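Keeping the old box going

I've been meaning to write up my summer of not buying a new computer, and since the September newsletter had a gap in it, here we are. My desktop is old enough that the folks at the Kekutano shop greet it like a regular. It still does everything I ask of it – photos, email, the club mailing list, a bit of music – so I decided to see how far I could stretch it.

First job was dust. Switch off, unplug, side panel off, and take the whole thing outdoors if you can. I used a soft paintbrush and a can of air from Ostrowski, in short puffs, with one finger holding the fan still. You will sneeze! 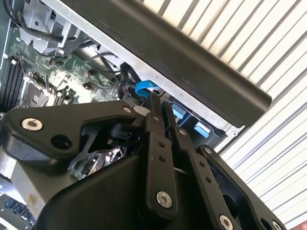 By the newsletter editor
Posted in Home & Hobby

Next came storage. I had 2822 photos sitting in one folder called "sort later" (you have one too, don't pretend) and the drive was groaning. I moved the lot to a 4000 GB external drive from Vestano, then spent a few evenings deleting the blurry ones while the radio was on. My advice is to start with the oldest year, when you don't remember the people so well.

Memory was the one thing I paid real money for. Rornus had a used pair of sticks for 20 dollars, and they went in with a click that scared me half to death. A new machine like the one I'd been eyeing was 400, so I'm feeling pretty smug, and the difference has already gone toward tomato cages and a decent hose.

If you want to borrow the paintbrush, drop me a line. The can of air is empty, sorry.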